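Can Robots Do Chores Yet? Clearing a Table in Simulation
Project report, Intro to Automation
Makis Vrettos and Stella Ogola
Mustulbridge
Submitted Oct 9, 2023

Short version

No, not yet. Some parts yes. Picking one thing off a table, mostly fine. Clearing the whole table the way a person would before wiping it down, no. Our numbers are in the results part, skip there if you only want those.

Why we picked this

Stella works evenings in a cafe and clears tables all shift. Makis stocks shelves at a corner store. Both of us keep hearing that robots are about to do these jobs. We wanted to try a very small piece of one and see where it falls apart. Plus we only had until the deadline and no lab time left, so it had to be in simulation.

The question we wrote down in April: can one arm with a plain two-finger gripper put away what people leave on a table, if it's told in advance what is on it? That's already cheating a bit. A real table, you don't get told.

What we used

The simulator is Tanent, student license. Comes with a bunch of room scenes and grocery items, so we didn't model anything ourselves. Planning was done with a package called Jastau, which takes a grasp point and works out the arm path. We wrote the part in between: which item to go for next, where to grab it, when to give up.

One arm only. We talked about two (one to hold the plate, one to lift) and dropped it. Twice the setup and we couldn't get the first one to stop hitting the table.

The task

Table with a cloth. Food and dishes on it. Arm picks an item, lifts it, moves it to a drop zone, lets go, comes back. Success = item is in the drop zone and nothing else got knocked over. If something else fell we counted it as a fail even when the pick itself was good. Makis wanted half credit for those. Stella's point was that a waiter doesn't get half credit for a clean pickup and a smashed mug. We went with no credit.

Item positions got shuffled a little each run. Friction and weights left at default, which we regret now, see below.

Fruit was the hardest to set up. You have to come straight down because of the plate rim, and the fingers need to open enough to go around the fruit but not so much that they touch the rim. We spent most of one weekend on this one approach.

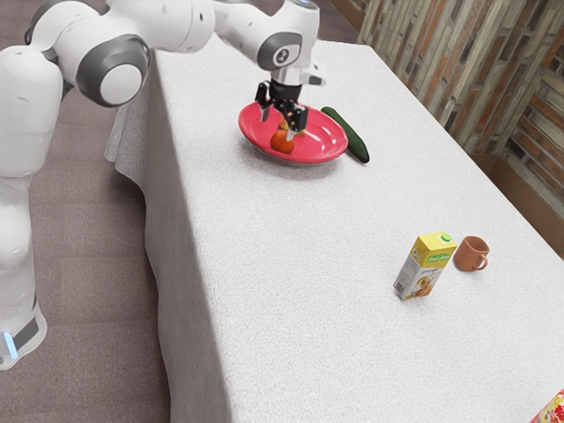

RESULTS

All runs, all items: 351 attempts. Of those 28 were thrown out because the simulator froze or the item spawned partly inside the table. We did not rerun them, ran out of time.

By item, in words, full table is in the appendix file:

Fruit in the plate. Better than we feared once the straight-down approach worked. When it failed, it was usually a finger landing on the rim and the plate sliding, and then everything after that is wrong because the arm still thinks the plate is where it was. It will happily close on air. And then carry the air to the drop zone and let go of it, and our log says "placed" becuase we were checking the gripper state and not the item. We caught that late. Fixed it, reran the whole fruit set.

Cucumber. Depends fully on the angle. If the fingers close across the short way, good. If the wrist is turned wrong they close along the length and it rolls or pops out. Our angle estimate was off whenever the cucumber was right up next to the plate, the code treated the two as one blob. Stella added a rule to take the plate's outline out first. Helped. Didn't fix it.

Juice carton. Boring, in a good way. Flat sides, stands up, easy to squeeze. The fails were from going in too low and pushing it into the mug next to it.

Mug. We tried the handle and then gave up on the handle. Grabbing the body from the top, one finger in and one out, works much more often. Handle only works if it's facing a direction the arm can get to, and in our setup a lot of the time it wasn't. A person just turns the mug. Our arm has no "turn the mug" step and we didn't have time to write one.

The plate. Never got there. Flat thing on a cloth, rounded rim, gripper pointing down. We made 2 attempts at writing a plate grasp and both of them pushed the plate along the tablecloth until it was out of reach. So the plate is not in the totals, and if you're grading on "did they clear the table," then no, we never cleared one.

Speed

Slow. We timed the longest full sequence at 340 seconds, from first move to last drop, with the plate still sitting there. Stella cleared a similar spread at her job, plate included, before the timer on her phone was properly open. We don't have a real number for that, so take it as a story and not data.

Part of the slowness is ours. The arm goes back to a home pose after every drop. That makes the planning easier and wastes a ton of time.

What's wrong with our numbers

Biggest one: simulated. The cloth in our scene doesn't bunch up or drag along when you pull something across it, it's basically a hard surface that looks like fabric. On a real table the cloth would move with the plate. Also nothing is wet. Nothing is squishy. A fruit in our setup can be squeezed as hard as you like and it stays a perfect fruit. A real one you'd have juice.

Second, the code knows what the items are. We gave it the list. We did one test where we took the names away and let it go by shape alone and it was bad enough that we stopped.

Third, default friction. We found out near the end that the default is pretty grippy. So the picks that looked solid might slip in real life. Should have been the first thing we checked.

Fourth, one scene. Same table, same room, same light every time. We know.

Compared to the shop visit

For the background part we visited Katsaros, a small packing place in town that has one automated station. It puts boxes in bigger boxes. All the same size, always coming from the same side, and a person clears it when it jams. The guy running the line told us it's great as long as nothing changes. Which matches what we got: the carton (box-shaped, standing, easy) was our best item and everything that wasn't a box gave us trouble.

So shop-floor chores seem closer than household ones. Not because the robot is smarter there, it's that somebody arranged the whole place around it. At home you'd have to arrange your kitchen around the robot and at that point just put the mug away yourself.

What we'd do next

- A "nudge" move, so it can turn the mug or slide things apart before grabbing
- Look again after every pick. Don't trust the old positions
- Slide the plate to the table edge and grab it there, where a finger can get underneath. Makis thinks this would work in a day. Stella thinks a week
- Lower friction, rerun all of it
- Skip the home pose between picks

Who did what

Makis: planner setup, grasp points, the carton and mug runs, most of the plots. Stella: item picking logic, fruit and cucumber runs, the shop visit notes, this write-up mostly. Both: the plate, which is why it's nobody's fault.

Appendix

Run logs and the per-item table are in the shared folder under "final". The one called "final2" is older, ignore it. The logs from before the "placed" fix are in there too, marked OLD, please dont grade from those.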